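Stestitlow Makers Board > Robots and automation > Cable rules, again

Pruso
Feb 3, 2025
Proposed wording for the bench rules: no loose cable within 60 cm of a moving arm, speed capped at 19 per cent until someone else has checked. Discuss, gently.

Min
Gently: no. Ban loose cable and you ban every bench we own. Tie it back, leave slack at the wrist, done.

Pruso
"Leave slack" is what we wrote in December. We then bought 2 new connectors.

Min
Those were cheap connectors.

Pruso
They were cheap twice. Anyway, cables and plug on my bench as of this morning, before you all start on me about practising what I preach.

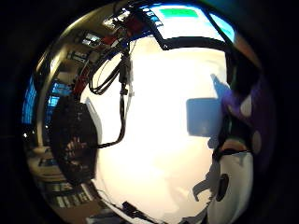
Pendivitz reckons the speed cap matters more than the cable rule, and would sign up to 19 per cent tomorrow if the 60 cm became "clear of the arm's reach".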